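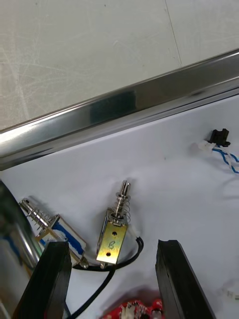 Push-pull solenoid with coil spring, plunger up

Meeting Room Systems > Councils and Assemblies > Speaking Time

Isberg Floor Time System

The Isberg keeps the speaking order and the clock for city councils, county boards, state legislative hearings and candidate debates. Members press a button at their seat to ask for the floor. The presiding officer sees the requests in the order they came in, recognizes a member, and the time starts when that member's light turns green.

A base system handles up to 36 member seats plus the chair. Each seat unit has a request button, a withdraw button and a three-color light. Amber comes on with 30 seconds left unless you set it differently. Red means time has expired. The microphone can be set to stay open at red, fade out, or cut. Most bodies leave it open and let the chair handle it, and the system ships that way.

Points of order have their own key, under a small cover so it doesn't get pressed by accident. A point of order pauses the running clock and goes to the top of the chair's screen. When the chair has ruled, the clock resumes from where it stopped.

Chair console

The console shows the queue, the current speaker, and the time left for each side if you're running a divided debate. Time can be yielded from one member to another, and the console subtracts it from the right total. Split time for majority and minority members is set before the meeting and saved as a template. You can store 9 templates. If your rules allow a member to speak only twice on the same question, turn on the speech limit and the console will flag a third request. It does not refuse it. The chair decides.

Public comment

Public comment runs from a separate list. The clerk types in names from the sign-up sheet or imports them as a spreadsheet. A countdown display for the podium is included. A second display for the gallery is an option, and so is a Spanish-language screen set.

Log and minutes

Every request, recognition, yield and expired clock is logged with the time of day. The clerk can export the log as plain text or a spreadsheet when the meeting adjourns. The log does not record audio and it does not take votes. For roll call voting, see the Bach panel, which uses the same seat wiring and can be added later.

Installation

Seat units connect in a chain with a single cable for power and data. The longest run from console to last seat is 305 feet. Seat units come in flush mount or desktop versions, and the two can be mixed on one chain. Flush units fit the Tulwood dais line without extra cutting. For other furniture, ask for the template sheet before your carpenter starts.

Warranty is 2 years on the console and seat units. Spare seat units are kept in stock. Chambers that recess in August should order by the end of spring if they want the work done during the break.

Pricing depends on seat count. For a quote, send Leif Bjarnason at Junivari your seating plan and a copy of your rules on debate.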